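Dikora teaches robots to handle cloth by letting people hold the gripper

25 September 2020

We use cookies to improve your visit. By continuing to use this site you accept our use of cookies.

A research team at the Dikora laboratory has published first results of a method for teaching robots to work with soft things such as umbrellas, bags and clothes. In the new method the robot does not take part in the teaching at all. A person takes a gripper in the hand, does the task in the normal way, and the movement is recorded for later use.

The work was led by Dorin Olteanu, who joined the laboratory from the engineering firm Beveder. He says that cloth is still one of the hard subjects in robotics, for the reason that it does not keep its shape. "A cup is the same cup from every side," he said. "An umbrella that is half folded has a new shape each time you touch it, and the ribs are somewhere inside where you see only the tips."

Until now the team was teaching its robot arm by remote control. The operator sat at a desk with two handles and watched a screen. It was slow work, and many operators became tired and began to make small, careful movements which are not useful for learning. With the hand-held gripper a new operator can begin after a short explanation, and the movements are closer to how people work at home.
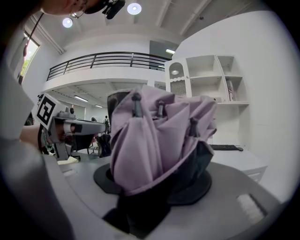

The position of the gripper is found with the help of a square printed marker fixed on it. Olteanu's group compared the positions from the marker with a second measuring system and found that they agree well enough for folding and gathering, but not yet for fine work such as closing a small button. When the marker is turned too far away from the camera, the position is lost for a moment, and these parts of the recording must be repaired or thrown away.

For the study the group collected 400 recordings and trained a control program on them, which was named Shiferaw. The program was then tested on the robot arm in 143 trials with fabric objects that were not used in the training. According to the report, it did clearly better than the earlier program, which had learned from the same number of remote-control recordings. Most of the failures came at the start of the task, when the gripper closed on two layers of cloth instead of one.

The group wants now to repeat the tests at its partner institute, Evau, where the light and the tables are different — a change which often causes trouble for programs of this type. The recordings will be given to other research groups on request.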